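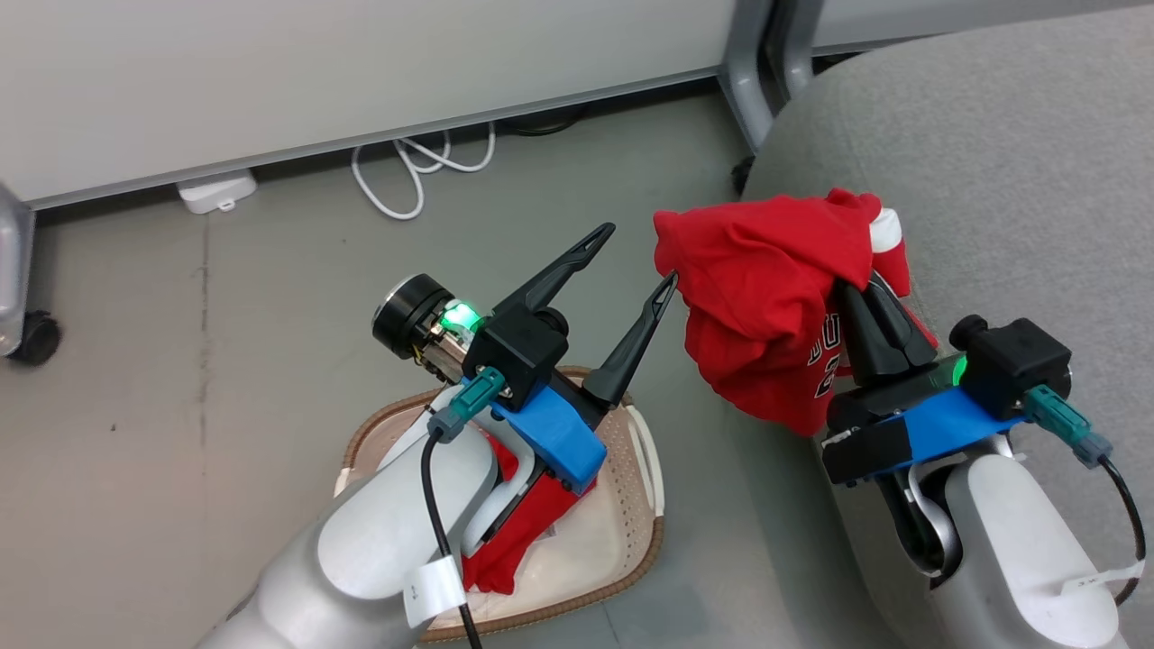
How many episodes do we need before a first training run is worth the bother? 732 good ones got us a policy that did something sensible most tries on the last garment task, so same target again, and look at the curves before collecting more.

February, Fokham room, started 9.40

Garment task, basket pickup. Both arms up, homed twice - left one came back a bit off at the wrist the first time, second go fine. Didn't log the offset, should have.

Red jersey set this morning. Right arm does the lift, left waits open over the basket till it has something to do. Operators keep wanting to go in with both at once. Don't! Half the bad episodes from the Kutmont batch were that, fingers in each other's way and then a long dither while they back out. If you dither for more than a couple of secs, bin it and start over.

Morning block: 26 kept, 19 binned. Poor ratio. Reasons as far as I scribbled them down:
- grabbed both garments in one pinch, mostly this
- slipped out of the fingers on the way up
- recording started late, first bit of the approach missing (my fault, foot switch)
- a few where the leader arm lagged and the operator overshot

Two layers in one pinch is a pain with red on red. Operator can't tell from the monitor where one ends and the other starts, so no reason to think the policy will. Tried coming in shallower, tips only, and that helped. Printed bits are easier to aim for, but I don't want every single grasp on the lettering or it will learn to look for lettering. Asked for a mix. Got a mix for maybe ten minutes then everyone drifts back to the print.

Resets: drop, stir, lift out, drop again. Stirring by hand is too tidy, you can see the same heap come round again in the replays. Tip the lot out and chuck it back in. Slower but do it.

11.15 - swapped to the Nesano build of the recorder. Timestamps from the two arms finaly agree. Old build episodes need the shift applied before merging, script is in the Vasconcelos folder, don't run it twice on the same files (I did, had to pull them back from the backup).

Labels: one prompt per episode, keep it boring. "pick up the red jersey from the basket". Someone had written "grab shirt" on a load of them, fixed by hand, took ages.

Storage ok, disk will take 3,000 at the current length, less if we put the wrist views back to full size. Leave them small for now.

To do
- second basket, differnt shape, before we have too many with this one
- move the basket between episodes, a hand's width is enough
- non-red stuff next block
- re-home left arm after lunch and WRITE DOWN the offset
- foot switch tape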